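From: Trinidad Prieto
To: virkach-users
Subject: Re: scrubbing pads in the Kütt set

> Are you still gathering pad examples for Virkach? We stopped at 30
> and the policy keeps missing the edge.

Yes, still at it! Couple from Saturday's folder:

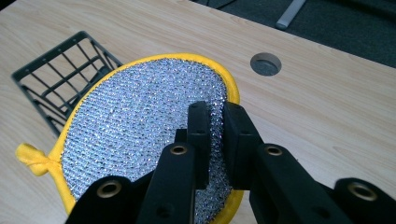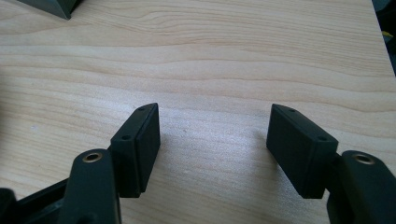 My advice is to vary your starts more than you think you need to. We're at 1361 clips now, and the 2 people recording kept drifting into the same approach (me included, sigh). I like grasps on the upper edge, with the yellow trim showing so you can check the tilt later. Send me 5 of your misses and I'll run them through Trikier before May.

Trinidad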